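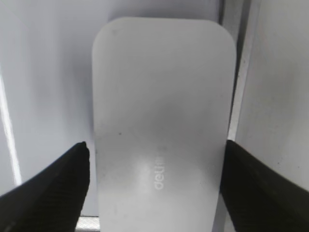
Home Stationery Dry-wipe boards Erasers Markers Paper and card

Whiteboard eraser

A whiteboard eraser is a small hand-held block or pad used to wipe dry-erase marker from a whiteboard. It is one of the humblest things in any stationery drawer, and one of the most satisfying to use - a single good stroke and a whole line of writing is gone! Erasers are also called board rubbers in Britain, a name carried over from the days of chalk.

Form

Most erasers have two parts, a back to hold and a soft face to wipe with. The back is usually plastic, and white, blue and black are the common colours. The face may be felt, foam or a woven cloth, glued on or held in place so that it can be changed. Rounded corners are popular on the slimmer kinds, which sit nicely under the palm and do not catch on the frame. Makers often put their name on the back in small letters.

Use with framed boards
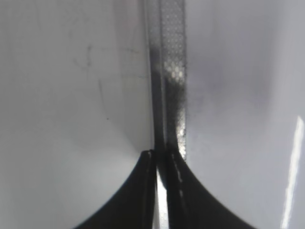 Reading time: 2 min (322 words)

Smaller whiteboards are generally edged with a narrow metal rail on each side, joined at the corners by moulded caps. The rail protects the edge of the writing sheet, and it also gives the eraser something to run along. The trouble spot is the line where sheet and rail meet. Ink dust gathers there very happily, and a flat pad tends to ride over it, so a folded cloth is the better tool for the last few millimetres.

A board need not hang on a wall. Laid flat on a table it becomes a lovely shared writing surface for spelling games, sums and quick sketches, and the eraser can simply rest on it between turns. 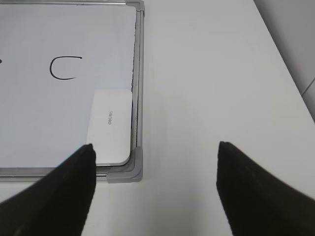
Letters written in black marker show up best at this size, and a child learning the alphabet can write one, wipe it and try again as often as they like. Beverley Ngata, in her handbook Small Boards, Big Letters, suggests wiping from the top down in straight, overlapping strokes. Circular rubbing spreads the ink about and leaves a grey haze.

Care

Felt faces can be brushed clean or tapped out of doors, and some foam ones can be rinsed and left to dry. Ink that has sat on a board for weeks is harder to shift, but going over it with fresh marker and wiping straight away often lifts both layers - a trick that still delights people the first time they see it.

See also: Chalkboard, Dry-wipe marker, Slate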